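Waiting before I help

My son is six and he is slow with his shoes. Every morning I stood over him in the hall and after one minute I did it myself. I told myself that we would miss the bus to Bendesside, but this was not true on most mornings.

In August I read a study about parents who help too soon. The researchers watched 186 families while the children tried to finish a puzzle a little too difficult for their age. Many parents put in a hand in the first 15 seconds, and the children whose parents did it often stopped trying earlier with the next puzzle. I do not know how much one puzzle can say about a whole childhood. The article did not say if the parents were tired, and I think tired parents help more.

Still, I recognised my own hand in it.

So I made a rule for myself. When he has difficulty with a thing that is not dangerous, I wait and I keep my mouth closed. The second part is much harder. I found out that I talk all the time: "the other foot", "turn it round", "no, pull". My husband says I also do it to him when he parks the car.

The first week was loud. He threw one shoe at the door and said I was lazy. On Wednesday he put both on the wrong feet and went to school like this, and his teacher let him find it out by himself. Now he needs about ten minutes and I put the alarm earlier. He still asks for me with the zip of his coat, and then I help, as he asked. 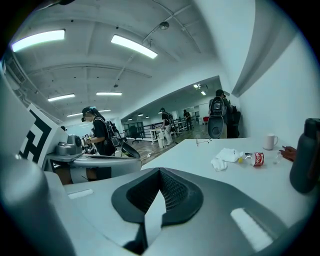 Haruna Sakamoto wrote to me after my last post that waiting can also go too far. Her daughter stopped asking for help at all, and for some months she hid her reading homework under the bed. Now they have a word, "Kudo", which the girl can say when she wants help without explaining why. I like this very much and I will ask my son which word he would choose. He will probably say something about dinosaurs.

Print this post | E-mail this post

Contact | © Hestileo | Back to top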